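Let Council Members Vote From Home

Bivell's town council meets for hours, and over 100 residents stayed for December's budget vote! New parents on the council had to choose between bedtime and the roll call.

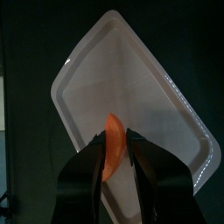 What Caltard got right

Caltard has allowed remote votes for 14 months, and I love it. Debates are livelier,

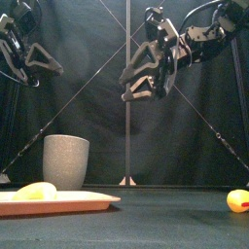
attendance is up, and two parents of toddlers are running this spring.

Who would qualify?
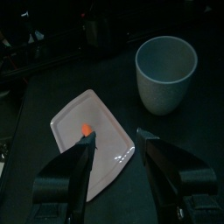

Would every member be able to vote remotely?
Any member with a child under 9 or a sick relative could, with a day's notice to the clerk.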